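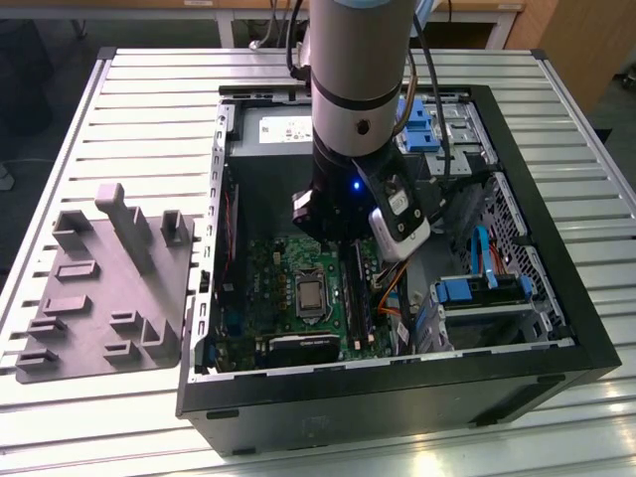
By the Trurelham College Communications Office
Posted in March | Campus and Community

The Trurelham College Computer Refurbishment Service will accept donated desktop computers from local households for the first time this spring. Until now the service has worked only with machines retired from the college's own offices and classrooms.

Since it opened, the service has returned 1,335 desktops to use. Most have gone to public libraries and adult education centers in the Plendness area, and a smaller number have been lent to students for the length of a course.

Every tower is laid on its side and opened before any decision is made about it. The motherboard, memory, expansion cards, power supply and drives are checked in turn, and the internal cables are looked over for wear. Older office towers remain well suited to this work. Many have colored plastic latches and clips holding the drives, and a drive can be taken out and replaced in a short time.

Machines that cannot be repaired are kept for parts. Memory modules, optical drives and power supplies in good order are labeled and shelved — the parts room currently holds 104 tested power supplies — and the remaining metal and circuit boards are sent for recycling through Skistetti, the college's contracted electronics recycler.

Households may bring up to 20 items per visit to the loading entrance of the Hodžić Building between 9 a.m. and 4 p.m. Desktop towers, keyboards and mice will be accepted. Monitors, printers and laptops are not part of the program at this time.

Donors are asked to copy any files they wish to keep before dropping off a computer. All hard drives are erased on arrival, and drives that fail to erase are destroyed on site. A receipt is provided for each donation.

Libraries and nonprofit organizations that would like to receive refurbished desktops may apply through the college website. Applications for the current round close in 28 days.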